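17th September
Gripper kit review, Tavdale bench. Present: self (Danang Goh), Riku Furukawa.

Zurkik has the hand-held gripper pair on offer to us until March. We ran the snack packing task with it and noted faults as they came up.

Setup. White board on the wooden table, frosted plastic container near the middle, snack packages in foil and clear film. Glossy film was chosen on purpose. It gives the gripper cameras plenty of glare to deal with.

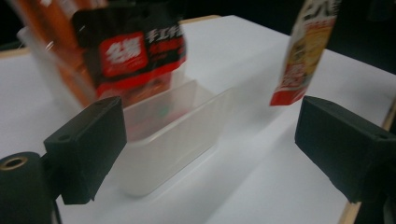 Jaws open wide, container in the gap. Package print blurs when moving.

Fingers are plain black blocks. Riku would like a softer pad for thin film and has written to Ranasinghe for a price. With the container close in, the ribbed wall and the dividers inside it can both be made out, but the right finger hides part of any package lying beside the rim. Worth raising with Zurkik.

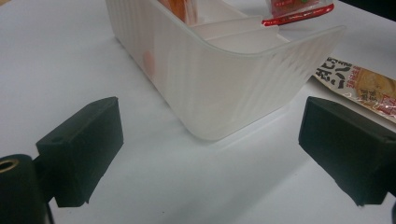
Two-handed work
Large bags need both units. Trigger pull is on the stiff side and my wrists were sore after 30 minutes. Cables leave each unit freely and want a clip at the sleeve. 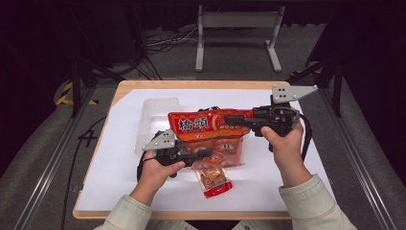 Red 橘頭 bag held between the left and right jaws.

To do
Ask Zurkik for 2 spare finger sets and the colour calibration sheet.
Compare grip width with the Prukolus unit.
Jabari to check the mounting bolts before the next run.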